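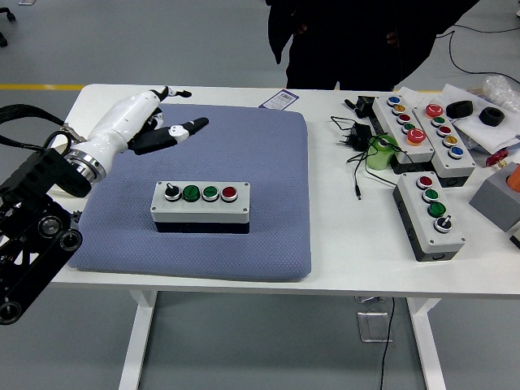

Label the Button, Skip the Color Code

Color is a weak identifier on a control box. Two green buttons side by side, next to one red, tell an operator that something starts and something stops. Which green starts which circuit is left to memory.

Five-button boxes are worse. Turn one end for end and blue sits where the mushroom button was – same parts, opposite reach. I would fix the orientation first, then engrave a legend beside every control. Paper tags drift.

Oluwatosin Wike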